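Tabletop (furniture)

A tabletop, or table top, is the flat upper surface of a table. It is carried by legs, trestles, a pedestal or a frame, and it is the part of the table on which people eat, write, prepare food or do handwork. The word is also used for the part when it is made or sold apart from its base, and as an adjective for things small enough to be used on a table, such as tabletop games.

Construction

Most solid wood tops are made from several boards glued edge to edge. Single-board tops exist but are uncommon, as few trees yield a plank wide enough. The boards are planed, matched for color and grain, and clamped while the glue sets. Some makers alternate the direction of the growth rings from board to board to limit cupping. Others place the best face of every board upward and depend on the base to keep the top flat.

Wood swells and shrinks across the grain as the air becomes damper or drier. A top that is screwed tightly to its frame may split during a heated winter. Wooden buttons, slotted holes and metal figure-eight fasteners hold the top down while allowing it to move. Breadboard ends, which are narrow boards fixed across the ends of the top, serve a similar purpose and also cover the end grain. They are often fixed firmly only at the center.

Veneered tops have a thin sheet of wood over a core of plywood, particleboard or fiberboard. They move much less than solid wood but are harder to repair once the surface layer is cut through. Glass, stone, metal and laminate are also used.

Shape and size

Rectangular tops are the most common in homes. Round tops suit pedestal bases and seat people evenly, but waste more material when cut from square stock. A place setting is commonly allowed a width of 600 mm along the edge. Extending tables have leaves that are dropped in, folded over or drawn out from beneath the main surface.

Edges may be left square, rounded over, beveled or shaped with a molding. A bevel on the underside makes a thick top look thinner from a standing position.

Regional example: the Zokance table

In the Zokance district, farm tables were made with a loose top that rested on two trestles and was turned over between uses. One face was kept for meals and the other for kneading and butchering. The upper face was scrubbed with sand and lye each February, before the spring fairs, and became pale and slightly ridged as the softer wood wore away.

The furniture historian Vesna Nedeljković surveyed the district's household inventories and found 2,113 entries for tables, of which 564 mentioned a separate top. Her reading of these as evidence of a single local workshop tradition was disputed by Seraina Hofstetter, who argued that loose tops were kept for ease of moving and were made by many hands. A group of tables from the village of Girier is held by the Pundine museum.

Finish and color

Oil and wax leave the grain open to the touch and can be renewed in small areas. Varnish and lacquer resist water better but are usually stripped and replaced as a whole when they fail. Soap finishes are used on pale woods such as ash, beech and maple to slow yellowing. 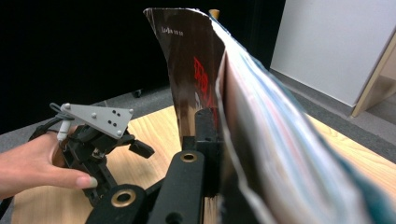
A hand-held gripper above a light wooden tabletop.

Light tops show ink and wine stains readily, while dark tops show dust and fine scratches. Rings left by hot or wet cups may be white, when moisture is trapped in the finish, or dark, when water has reached the wood and reacted with its tannins. White rings can often be removed with gentle heat or a mild abrasive. Dark rings may need bleaching with oxalic acid.

See also

Butcher block
Countertop
Trestle table
Wood finishing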